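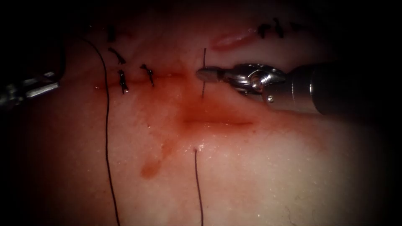 4.2 Late text codes on dual-SIM handsets

Search articles, authors, keywords Go

The second round of tests was run in July, after the Brurkville mast had been put back to its normal settings. Same handsets as in 4.1, same two SIMs, mobile data on the first SIM only. Each handset was sent 300 one-time codes by text, spaced 60 seconds apart, half to each number. A code was counted as late if it took over 60 seconds to show on the screen.

Late codes fell mostly on the second SIM. This held for both the Nomside and the Bredura handsets, and the gap got wider when a call was open on the first SIM – as expected, both models share a single radio between the two slots. Figure 3 plots delay against signal strength. The points at the far left are from the stairwell and should be read with care, signal there dropped out altogether on several runs and the handset had to look for the network again.

Turning off data on the first SIM brought the delays down on the Bredura. Little change on the Nomside. We don't have a good explanation for this. Choo suggested that the Nomside goes on checking for data on both slots even when the switch in the menu is off, but we could not confirm it from the logs, wich only record the state of the menu and not the radio itself.

Battery saver was a bigger problem than we had planned for. With it on, texts did arrive at the handset on time (network-side receipts agree) but the alert was held back until the screen was next woken. From the owner's point of view the code is late all the same, and many sites will have timed out by then. These runs are kept apart in Figure 3, open circles. Readers comparing with Chege's earlier tests should note that battery saver was left on thoughout in that work, so the two sets of delays can't be put side by side.

Wi-Fi calling: tested on the Bredura only. Codes to the second SIM came through promptly indoors once it was switched on for that slot – it is off by default and sits two menus down. The Shiferaw network did not offer Wi-Fi calling on prepaid SIMs at the time of testing, so no runs there.

Limits of this round. One town, one mast, two models. Software versions were frozen before the first run and not updated after.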